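Accueil Explorer Notifications Messages Listes Profil

1/ J'ai acheté une estampe. Tirage limité, numéroté, signé au crayon par Zodwa Potgieter. Mon banquier n'est pas au courant, mon mur non plus, il est en placo et ne supporte pas grand-chose.

2/ C'est une sérigraphie en 4 couleurs éditée par Brotero, un atelier qui ouvre ses ventes le mercredi à l'heure où les gens normaux déjeunent. Mon sandwich a attendu. La page de paiement aussi.

3/ Le sujet : un tramway qui descend une rue en pente, avec un héron à la place du conducteur. Le texte de présentation parle d'une « interrogation du trajet ». Moi je vois un héron qui a l'air en retard.

4/ J'ai pris le petit format, 20 x 30 cm. Le grand était superbe, mais il fallait choisir entre lui et le chauffage.

5/ Le tube arrive. Du carton épais comme une porte, scotché par quelqu'un qui n'aime pas les acheteurs. Vingt minutes au cutter en retenant ma respiration.

6/ Ensuite, l'encadrement. Je vais chez Aguiar, rue du marché, la boutique où on chuchote. On me demande si je veux « laisser respirer la marge ». J'ai dit oui. Respirer est en supplément.

7/ Le devis dépasse le prix de l'œuvre. Tous les collectionneurs me disent que c'est normal, sur le ton qu'on prend pour annoncer une opération du genou.

8/ Plan B : un cadre tout fait. Sauf que le papier mesure en vrai quelques millimètres de plus que l'annonce, et que les cadres du commerce ne pardonnent rien. Couper la marge ? J'ai posé la question sur le forum Zotesik. Je ne peux plus me connecter au forum Zotesik.

9/ Retour chez Aguiar, donc. Baguette chêne, passe-partout blanc cassé, verre antireflet. Il existe sept blancs cassés. J'ai pris le troisième en hochant la tête d'un air entendu.

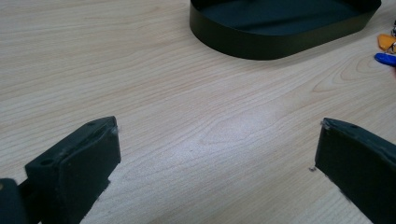
10/ Pendant ce temps, la grande version murale de la même artiste est visible gratuitement sur le pignon du cinéma Stovasance. Plusieurs étages de héron. Zéro euro, pas de passe-partout.

11/ J'y suis passé hier soir. Un type garait son scooter contre la patte gauche. Le mien sera prêt dans trois semaines, et je cherche toujours des chevilles pour placo. Si vous avez une marque, je prends.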